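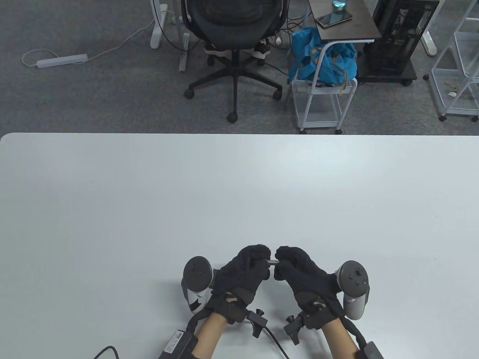 Cylinder held between both hands, controllers strapped on, gloves on.

10 Jun 2019

Long day on the hand tracking side, and I want to get it all written down before I lose the thread (Despina, this is mostly for you when you pick up the filter again, but everybody is welcome to read along).

The grip we keep going back to is the small metal cylinder pinched end to end between the two sets of fingertips. It's a lovely test because it ties the hands together. The distance from left fingertips to right fingertips can't change while you're holding the thing, so if the solver says it changed, the solver is wrong, and we don't need any fancy ground truth to know it. Sepehr suggested this back in April and I was lukewarm then, so let me say in writing that he was right and I owe him a coffee.

What I changed in Kunent today: the wrist pose used to come straight from the controller pose with one fixed offset per side. The controllers sit on the outer side of each hand, so any twist of the strap goes right into the fingertip estimate, and it gets worse the further out you go along the finger. Now the offset is a slow state in the filter, with its own small process noise, and the pinch constraint is allowed to pull on it. When the hands are apart it just coasts.

First try was a mess. I had the right side mirrored twice, once in the loader and once in the kinematics, and the right hand wandered off happily through the table. Ariel spotted it from the sign of the thumb angle in the plot, which took her two minutes after I'd been staring at it most of the morning. Fixed in the loader, and I left a long comment there so I don't "fix" it back.

Second thing, timestamps. Run 101 looked jittery whenever I turned both wrists together, and I blamed the gloves for far too long. The glove stream was being stamped on arrival and the controller stream at the source, so they slid against each other under load. I moved both over to source time and resample to a common clock before the filter sees anything. Run 104 is the first one with both changes in, and the fingertip gap holds much steadier through the turns. I'd still like to see it on somebody else's hands before I get too excited!

Left over:

Retargeting is still using the old offsets. Emiliano has the branch, please don't merge until the loader change is in.

The warm-up window is 300 samples and I picked that by eye. Should be a config value.

Constraint switches on too early when the fingertips come close without holding anything. Gonzalo thinks a small hysteresis band is enough. I'm inclined to agree, but I want to try it on the slow approaches first - those are the ones that fooled the old threshold.

Plots are in the Kunent folder under the run numbers. The one labeled "final" is from before the mirror fix, so please ignore it, I'll rename it tomorrow.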